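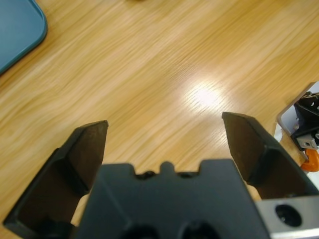
The Long Table, and Who Left What on It

Every April the building newsletter runs something about the big table in the shared kitchen, and every April I promise myself I'll write about the gutters. The gutters will have to wait another year.

For those who have just moved in: the table is the wooden one, honey-colored, with enough gloss on it to check your teeth. It came to us from a closing-down sale at Chuang, the noodle place on the corner, in exchange for $100 and the labor of four residents who still describe the staircase in the tone other people keep for childbirth. Last fall Josphat Athumani sanded it back and gave it new varnish. He asked for 2 days without anyone putting a mug on it. He got most of one.

The finish has held up well, considering. It does not care for hot pans, and it does not care for the lemon spray somebody keeps leaving under the sink, which takes the shine off in patches and makes the whole kitchen smell like an airport. Please use a damp cloth, then a dry one. Wipe along the grain. Josphat will know if you haven't, and he has a way of sighing.

Now, trays. We agreed at the winter meeting that trays would go back on the shelf by the window after supper, and the shelf has enjoyed a very peaceful few months. The table, meanwhile, has become a kind of harbor. If you carried your dinner in on a tray, you are strong enough to carry it out again, and it will be lighter on the return trip.

Parveen Tanoli has asked me to mention the jigsaw. It is 2,125 pieces, it is a view of a lake, and more of it is sky than seems fair. She would like to start it on the table at the end of the month and knows perfectly well that people also need to eat. Her proposal is a big sheet of board that slides under the puzzle, so the whole lake can be moved to the piano at mealtimes. Man-lok Cheng has offered the board. The piano was not consulted.

Two smaller matters. The felt pads under the legs are wearing thin at the window end, so lift the table if you need to shift it - dragging makes a noise that reaches the third floor, where I live. And whoever has been doing their ironing on it, on a folded towel, at six in the morning: the ironing board is in the hall closet, behind the folding chairs.

Supper is at the usual time. Yu-ting Kong is making dumplings and would like 4 people to help fold. Wash your hands first, and leave room for the flour.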